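Week 6 notes: from recorded grasps to a policy that knows when to let go

Hi all! These go with the November lab block, and they're a bit longer than usual because Safta Voicu asked me to write down the parts I only waved my hands at on the whiteboard. Have the Wevov loader open next to you while you read, since I refer to its settings by name. The bottle and coaster task is the one we'll use all the way through. 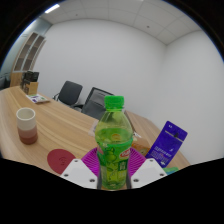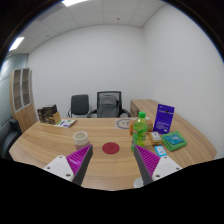
Same desk, same bottle, wrist view every time.

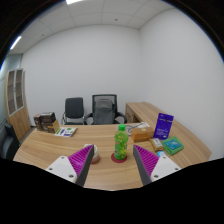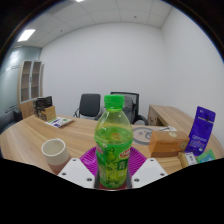 Okay, so, action labels. Your policy takes in a wrist image and puts out two things: a small change in hand pose, and a target width for the fingers. The pose part comes from the tracker and mostly behaves itself. The width part is where nearly everyone's first model goes wrong (mine too, two years running). Think about what the network gets to see. With the magenta fingers wide apart and the bottle standing between them on the red coaster, is the hand about to close, or has it just opened? One image can't tell you! The same pixels can carry two opposite labels, and if you train with plain squared error the network splits the difference and gives you a half-closed hand that hovers there forever. I call this the dithering bug and you will all meet it.

There are two fixes we'll try. The first is history: feed the policy 3 images instead of one, spaced out enough that the motion shows. In Wevov that's obs_horizon and obs_stride. Please don't leave the stride at 1, or you'll get three near-copies of the same picture and then come tell me history doesn't help. The second is chunking: predict a whole run of future actions at once and play out the first part before you ask again. Chunking commits the hand to closing or opening for a little while, which gets it past the confusing moment. Start with a chunk of 6 and see how it feels.

Now the split. The Godell set has 163 episodes. Split by episode, please, never by single image! Neighboring images are so alike that a random split puts almost the same picture in train and test, and your validation curve will look gorgeous and mean nothing. After the loader drops the idle stretches at the start and end, the longest episode is 1062 steps, so check your padding mask against that one before you launch anything overnight.

A word on latency, which we ran out of time for. The image is already old when the policy gets it, and the fingers take a moment to answer a width command too. If you ignore both, the hand closes late. Measure each delay on your own setup, add them up, and skip that many steps into the chunk before you start playing it. The Vivulach driver stamps images on arrival, not at exposure, so you'll have to subtract the camera delay yourself. Grr.

For next time:
Train once with no history and once with it, same seed.
Plot predicted width against recorded width for two test episodes, and circle any dithering you find.
Read the Pruvost handout up to the part on action normalization. Skip the appendix, we'll do that together.

Bring the plots on paper if you can, I like drawing on them.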